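Come spend a day with us and the laundry robot

Hi, I'm Yolandi Joubert, and I look after visitors at Garnetti. We're opening up our laundry demo on Wednesday, August 21, 2019, and I'm looking for people to come in, try things out and tell us what they think. You don't need to know a thing about robots! If you've ever washed a load of towels, you're who I want.

We've been running small visits since May, mostly for people in the trade, and I'd love a more mixed crowd this time – students, parents, retirees, people who hate laundry, people who (like me) secretly enjoy it.

The robot arm works right up close to a front-loading washer, and you'll be near enough to follow what the gripper is doing.

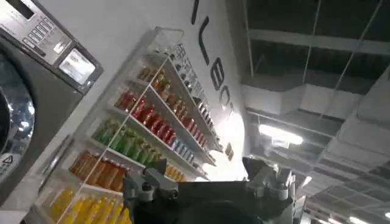
Setareh Farahani runs the arm and she's very happy to be interrupted, so bring your questions. She'll talk you through a run first, then you get a turn telling the robot which job to do next. We call this one Zulu, by the way, and you'll hear that name a lot during the day.

What you'd be doing

Watching two short runs, at the washer and around the laundry baskets. Giving Zulu a job of your own. Then sitting down with me for a chat and a short form – I take notes, you drink coffee. Say whatever you like, including that it's slow. We've heard that one before and we do write it down.

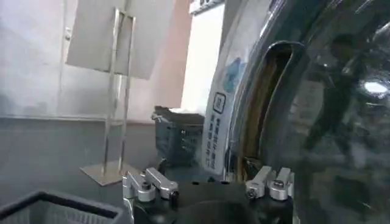 Who can join

Anyone 18 or over who's comfortable standing for part of the visit. If you need a chair close by, tell me and I'll set one out. Please wear closed shoes and tie back long hair. People who work for Zaltero or Prisov can't take part this time, sorry, but you're welcome to come and watch.

How to sign up

Call the front desk and ask for extension 866, or stop by room 300 and put your name on the sheet. Tell us if you'd like morning or afternoon. Bringing a friend is fine, just sign them up too so I have enough forms!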